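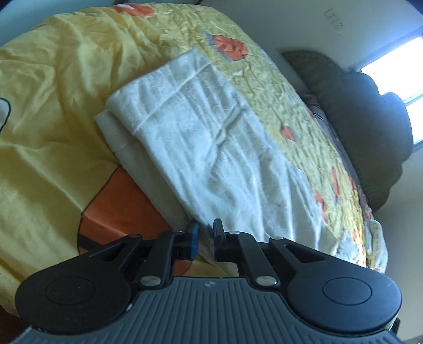 Folding fuzzy pants so they stay folded, how do you do it?
Asked by Angus Ashby, 5 July 2021

I can fold jeans. I can fold t shirts. What I can't fold is anything soft and a bit fuzzy, sweatpants, fleece, pajama bottoms, that whole family. I do all my folding on the bed because there's no table near the dryer, and I get as far as laying one leg over the other and then the bottom layer has already slid out the side. The white ones on the yellow cover are typical, you can see the under layer poking out on the left and a hard crease across the middle of the top one that I did not want. And the legs go off on a slant. By the time I've straightened the waistband the ankles have moved and then I start again.

Things I've tried. Folding in half then half again, too fat, springs open in the drawer. Folding in thirds, better but lopsided. Rolling, fine for one pair but they unroll when I take out the one next to it. My sister swears by ironing first but I'm not ironing sweatpants, sorry.

Drawer is from an Iltwood dresser, pretty shallow, maybe a hand deep. I need to get 7 pairs in there plus shorts. Right now it's 5 and the drawer catches on the top one every time.

Questions I guess:
- is the bed the problem? the cover is never flat, half of it is that puckered crinkly kind of cloth
- how do you stop the two legs drifting apart
- that sharp crease in the middle, does it come out or is it there untill the next wash
- also is there any point buying one of those plastic folding boards, I saw a Skoryk one and a Tiston one, no idea if there's a difference

Thanks. Typing this with a full basket next to me.

Answer 1

Bed is most of it yes. Soft on soft, everything moves. Crinkly covers are the worst because the cloth underneath grabs in some spots and lets go in others, so you smooth one side and drag the other.

Quick fix, put something stiff on the bed. I use the back of a big cork board. A tray, a piece of cardboard from a flat box, whatever. Has to be longer than the pants folded in half the short way, otherwise the ankles hang off and pull.

Then:

Hold them up by the waistband first. Not the legs. Give them two hard shakes. Most of the creases you don't want are from the basket and they drop out right then if the pants are still a little warm.

Pinch the waistband at the two side seams and bring those together so the front folds onto itself. Seat will stick out in a point at the back. Fold the point in so you've got a straight edge, this is what was making your thirds lopsided I bet.

Lay down waistband first, away from you. Let the legs fall toward you. Don't drag them, lift and drop.

Now match the ankles, hem on hem, and pat from the ankle UP to the waist. Everybody pats from the waist down and it pushes the top leg along and the bottom one stays where it was, so you get a layer peeking out.

Fold ankle up to just short of the waistband, leave maybe two fingers. Then thirds from the folded end, and it stands up on it's own. Stand them in the drawer in a row like books, don't stack. Shallow drawer is fine if the packet is shorter than the drawer, if it isn't go to quarters for the last bit.

Seven should fit if they're normal weight. If they're the thick winter ones, no.

The crease. If it's from sitting in the basket, hang them in the bathroom while you shower, pull the legs a bit, done. If it's from the dryer being overfull it'll take a damp washcloth in the dryer with them for a few minutes. Check the label on anything fuzzy before heat, I flattened the nap on a nice pair once and it never came back.

Answer 2

Just hang them. Clip hangers. I quit folding pants in October and haven't missed it. Over the door hook if you're out of closet.

Answer 3

Agree with the first answer on the stiff board, disagree on the boards you buy. I have the Okemik one, the flip kind with the panels. It's made for shirts. Pants are too long so you fold them in half anyway before they go on, and by then you've done the hard part by hand. Don't know the Skoryk. My neighbor had the Tiston and the hinge went, could be just hers.

What I would add is, take them out of the dryer one at a time and fold at the dryer. Top of the machine is flat, hard, right there. If it's a stacked one, ok, ironing board with no iron. You don't have to iron, it's just a long narrow table that folds away, good height for your back too. I folded on the bed for years and my back was killing me by the last load.

Also check your drawstrings. If there's a cord inside the waist and it's bunched on one side the whole waistband sits crooked and nothing you do lower down will line up. Pull the waist wide open once before you fold, cord evens out. Some of mine I took the cord out completly.

For the shorts: same fold, skip the ankle step, put them at the front of the drawer. They're shorter so they don't catch on the frame and you can see whats behind.

And if white fuzzy stuff is going in with dark sweatpants put it at one end, not in the middle. Lint.

Comment from Angus Ashby

Did the cardboard thing, the ankle up patting is what did it for me. Six in the drawer standing up, the last pair is thick fleece and it's living on the chair. Forgot about the point at the back, going to redo two of them. Crease mostly out after hanging overnight, there's a faint line if you look for it. Not buying a board.

Reply to Angus: put the fleece ones on a shelf, they squash everything else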